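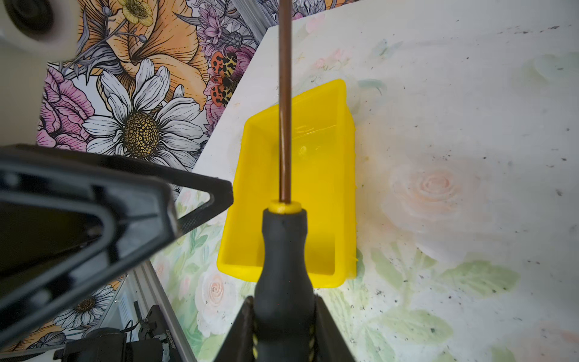
The tool drawer is usually the last thing in a house to get sorted, and I think it's because so few of us keep our tools in a place that was meant for them. Mine lived for years in a kitchen drawer together with the birthday candles, the takeout menus and a ball of string that had swallowed a tape measure. What finally got me going was a plain yellow plastic bin, open at the top, with walls that slope a little. I can set it down right on the flowered tabletop, next to the big pink rose, and sort at a comfortable height with a cup of coffee within reach. A screwdriver with a long shaft like my old one needs a bit of thought when you choose a bin, so do bring your longest tool along to the store (yes, people will look at you) or at least measure it first.

Before anything goes in, empty the whole drawer out. All of it! I know it's tempting to pick out the good things and shut the drawer on the rest, but you'll only be doing the job over again in March. Spread an old towel if you care about your table, and wipe up afterward, as tool drawers shed an amazing amount of grit and crumbs.

Then comes the cleaning, and this is the part I have come to enjoy. Rubbery handles get tacky with age. I wash mine with a cloth wrung out in warm water and a drop of dish soap, then go over them with a dry one, and I keep the water well away from the metal. If the tackiness won't budge, a little rubbing alcohol on a rag will usually do it, but try a small spot first, as it can take the printing off. For shafts with a bit of surface rust I use 300 grit paper, wrapped around and twisted gently, and finish with the thinnest film of light oil. Wipe off more oil than you think you should – an oily screwdriver gets everything else in the bin oily too.

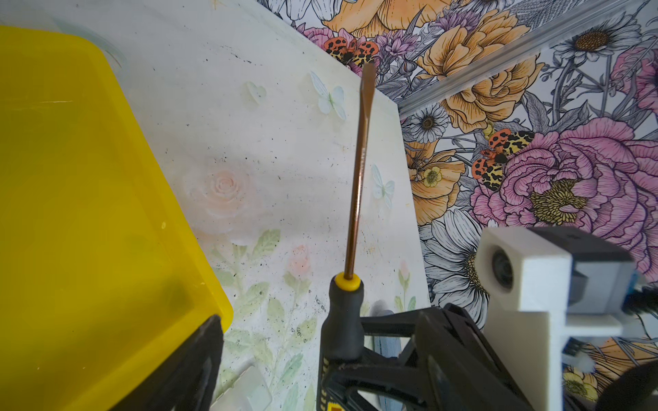

While you have each screwdriver in your hand, take a good look at the tip. A flat blade should be square across the end, with crisp corners. If the corners have rounded over (and they will have, if anyone in your family opens paint cans the way mine does), it will slip out of the slot and chew up the screw. A few strokes with a flat file will put it right, as long as you keep the end straight and don't get carried away. I gave up on one old Darnov that was twisted like a corkscrew, and it's now the official paint can opener, with a strip of red tape on the handle so it doesn't sneak back in with the others.

As for what to keep, 12 tools is plenty for the indoor bin. Everything else can go out to the garage. Keep 2 flat screwdrivers in different widths, a couple of Phillips, pliers, a small hammer, a tape measure and whatever you personally are always hunting for. In our house it's the little hex key for the Wistby chairs, which work themselves loose every winter.

Loose screws go in a lidded jar, never straight into the bin. And give the bin itself a rinse once in a while, and let it dry all the way before you load it up again.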